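## 4. Wear and withdrawal of rented table linen

### 4.1 The records

The two rental firms in our study, Grimik in Drondava and Tkachuk in Zadau, keep their records in different ways. At Grimik every cloth has a sewn label with a number, and the number is written down when the cloth leaves the store and again when it returns from the laundry. At Tkachuk only the bundle is recorded. A bundle usually holds six cloths of the same size, but mixed bundles exist, and in the older books the size is often missing. We therefore use the Grimik records for all questions about the life of a single cloth, and the Tkachuk records only for questions about demand.

Together the firms hold about 2,000 cloths. In the period of study 435 of them were withdrawn from rental. The word "withdrawn" has here the meaning which the firms give to it: the cloth is no longer offered to customers, although it may be kept for use in the store, sold at a low price or cut for napkins. A cloth that was lost by a customer is not counted as withdrawn.

### 4.2 Reasons for withdrawal

Both firms write a short reason next to each withdrawn cloth. We sorted these reasons into stain, tear, loss of color, change of size, and other. The sorting was done twice by each author, with some weeks between, and the cases where we disagreed were discussed until one class was chosen. The class "stain" gave the most difficulty. A clerk may write "stain" for a mark of wine, but also for a gray shadow along the fold, and the second of these belongs in our opinion to the storage and should not be blamed on the customer. When the entry named the fold, we put the case in "other."

Loss of color is recorded much more often for plain dark cloths than for light ones. We do not conclude from this that dark cloths lose more color. Dark cloths are mostly ordered in sets for large rooms, and a clerk who lays two of them side by side will see a difference that stays hidden when a cloth is used alone.

Change of size is a separate problem. The laundry in Zadau dries at a higher temperature than the one in Drondava, and the clerks there told us that they expect every new cloth to become shorter. They order it longer for this reason. The books do not say by how much, and we could not measure cloths that had already left the stock.

### 4.3 Plain and patterned cloths

It is a common opinion in the trade that a pattern hides wear. For small flowers and other irregular prints this seems reasonable. For regular prints the question is more difficult. A grid of thin lines (Figure 3) gives the eye many straight references, so a cloth which has shrunk unevenly, or which was only laid with little care, may show it sooner than a plain one.

**Figure 3.** Pale sage-green tablecloth with a printed grid of thin white lines, on a rectangular table.

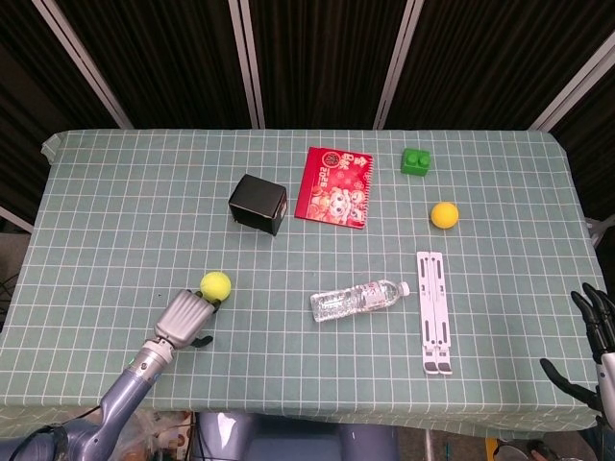 The clerks at Grimik hold a similar view, and they ask the laundry to press regular prints along the lines and never across them. Whether this instruction is always followed is unknown to us. The laundry is paid by weight, and a different way of pressing brings it no extra income.

To compare the two kinds we drew 300 cloths from the Grimik labels, with equal shares of plain and patterned. Cloths bought before the December in which the firm changed its laundry were left out, as their first washings were done under other conditions. We followed each label until withdrawal or until the end of the records. The unit of time is the number of washings and not the number of months, for the reason that a popular cloth can be washed many times in one summer while another lies on the shelf the whole year.

One weakness of this method must be mentioned. A patterned cloth that goes out of fashion is washed rarely and so appears to last well. We return to this point in Section 5, where the demand at both firms is considered.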